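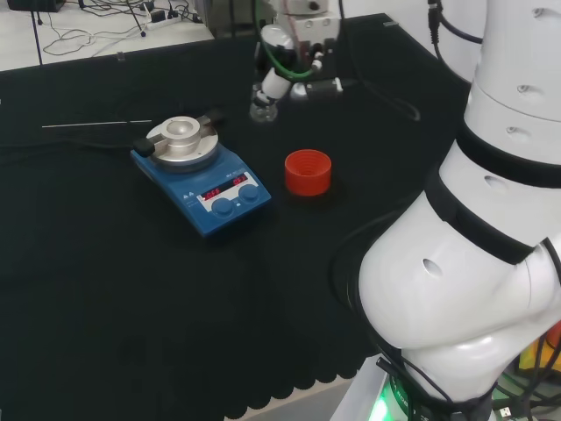
Re: [groundskeeping] Rental aerator or buy one?
Sun 14 May

On Friday the Ladent clubhouse address wrote:
> We have a soccer field and a half (the half is the practice
> strip behind the lot) and we've been paying a contractor to
> core aerate in spring and fall. He's retiring. Does it make
> more sense to rent a walk-behind a couple times a year or
> just buy a used one? Also is a tow-behind any good on clay?
> We've got a garden tractor already.

Oh boy, I have opinions on this one, having gone through the same thing at Curkow two years ago (same situation, our guy moved away and we were stuck with hard clay and a lot of angry parents).

We rented first. The yard over in Fitau wants $66 for a half day on the walk-behind, plus a $100 deposit you get back if you bring it in clean, and they do mean clean. Hose the tines off before you load it! A half day sounds like plenty until you figure in the drive both ways and getting the thing up the ramp. We ended up paying for the second half day both times.

Tow-behind on clay: I'd say no, unless you can put real weight on it. We borrowed one from the Kabbaj park people and had up to 12 cinder blocks strapped on the tray, and it still mostly poked dimples when the ground was dry. The day after a good soaking it pulled decent plugs, maybe two inches, but then the tractor left ruts at every turn, so pick your poison. If you do try it, lift the tines before you turn. I forgot once and tore up a strip by the corner flag that didn't fill in until November.

What we did in the end was split a used walk-behind with the softball league. It was $2000 with a spare set of tines and a chain that needed replacing right away. I'd look hard at the chain and the tine bearings on any used one, and start it cold yourself, don't let the seller have it warmed up when you get there. Ask if it came off a rental fleet too. Ours did and the throttle cable was shot by the first summer, an easy fix but annoying.

For only a field and a half I'd rent one more season and see how you like wrestling it. They're heavy and they want to walk away from you on a slope. Flag your sprinkler heads first, every one of them, even the ones you're sure you remember.

Do you drag the plugs in or leave them? We leave them and the mower breaks them up, but the softball folks want theirs gone by game day and I'm still looking for something that picks them up without a rake. If anyone on the list has run a sweeper over wet plugs, I'd love to hear how it went.

Curkow Fields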